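The Footnote

I have taught freshman composition for eleven years, and I'm going to tell you about the best class I ever had, and it happened because a student caught me lying in a footnote.

It was April, four in the afternoon, in the room with the radiator that clanks. We were doing sources. I love doing sources! I know how that sounds. I own a mug with a semicolon on it, I have made my peace with who I am. But put a room of eighteen-year-olds in front of a claim and ask them where it came from, and who told that person, and who told the person before, and sooner or later somebody sits up straight.

That semester the one who sat up was Tekle Admasu. He was a transfer student, older than the others, and he wore an enormous green jacket that he never took off, so that by the second week the whole class was calling him Parka. I asked him if he minded. He said he had been called worse by better spellers.

The handout that day was mine. I'd written it years before, in a hurry, and it was about a village called Ornness, where (according to me) a schoolmaster had once fined his pupils for every sentence they began with "I." It was a great story. The fines went into a jar, and the jar bought the school a bell. I used it to talk about voice, and whose rules we follow when we write, and it always got a laugh at the bell. At the bottom of the page there was a footnote. It said: Cheng, p. 225.

"I looked for Cheng," Parka said.

"Good," I said, delighted. "And?"

"The book is 90 pages long."

You have never heard a radiator clank like that one did.

I'd like to say I rose to the occasion. What I did was walk over to the window and fiddle with the blind. I was trying to remember. I could see the evening I wrote it, the bad lamp, the takeout noodles going cold, and I could see myself wanting a number for the end of that line the way you want a cherry for the top of a sundae. Had I read Cheng? I had read something. I'd heard somebody mention Cheng at lunch, I was almost sure of it.

"Maybe there's another edition," said a girl in the front, who was kind.

"There's 3," said Parka. "I checked them. None of them has Ornness in it."

"Maybe it's a different Cheng," said somebody else.

And then they were off. I've tried to get that to happen on purpose ever since, and I can't. A boy who had not spoken since January said that if the page was wrong, it didn't mean the story was wrong. The kind girl said no, but now we had no reason to think it was right. Somebody wanted to know who would make up a thing like a bell. Somebody else said that was exactly the kind of thing you'd make up, the bell was too good, real stories don't have a bell! They were shouting. Two of them had their chairs turned around backward. I stood there with the cord of the blind in my hand and I was so ashamed and so happy that I honestly thought I might have to sit down.

"Did you make it up?" Parka asked me.

"I don't know," I said.

It was the first thing I'd said all semester that every one of them wrote down.

So we dropped the syllabus. For the next two weeks we went looking for Ornness. We had an old microfilm reader in the library basement, a Dimex, built like a stove, and you had to crank it with one hand and hold the focus with the other. They fought over turns on it. They made a chart of every place the story might have come from, with arrows, and taped it across the back wall of our room until it ran over the thermostat and the man from facilities left us a note.
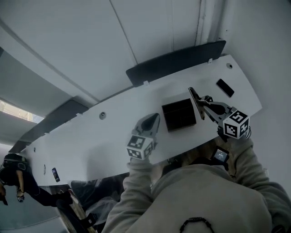 They found the jar first. It was in an old teachers' newsletter, reel 732, in a column of jokes, with no village and no schoolmaster, only "a certain strict gentleman." The boy who never spoke found it, and he came up the basement stairs so fast he left his shoe on the landing. We read it aloud. There were fines and there was a jar. The jar bought the strict gentleman a new hat.

"So who bought the bell?" said the kind girl.

Everyone turned and looked at me.

I think I did. I think I read about the hat somewhere, a long time ago, and carried it around for years, and one night I gave it to the children instead and put it in a tower. I told them that. I said it slowly, because I was working it out as I went, and Parka took notes the whole time with his hood up.

"And Ornness?" he said.

Ornness they never found. We wrote to an atlas publisher. We tried it with one n, and with an h in front. I had been so sure of that name, I could practically smell the fish.

Their final papers were supposed to be on voice. I let them write about the footnote instead, and I got the wildest, most careful stack of essays I have ever carried home on a bus. One argued that I should be fired. It was beautifully organized, with a concession in the fourth paragraph that I still think about, and I gave it an A. One was written entirely from the point of view of the hat.

Parka's came in last, under my office door. He had written about his grandfather, who told him stories about a town he'd left as a young man, and how Parka had gone there once, as a grown-up, with the stories in his head like a map. The well was on the wrong side of the road. The famous fig tree was a different kind of tree. He'd stood in the square getting angrier and angrier, and then an old woman asked what he was looking for, and he told her, and she laughed and said, oh, you mean the way he told it. And she took him home and gave him her version, and it had a goat in it.

There was a footnote at the bottom of the last page. I turned my lamp up to read it. It said: My grandfather, who was not always right. No page.

I still use the handout. I've left the bell in, and Cheng too, and every year I pass it around and wait by the window with my hand on the blind. Some years I have to wait quite a while. This year it took them nine minutes, and a girl in the third row put up her hand and said, "Excuse me, has anybody checked this?"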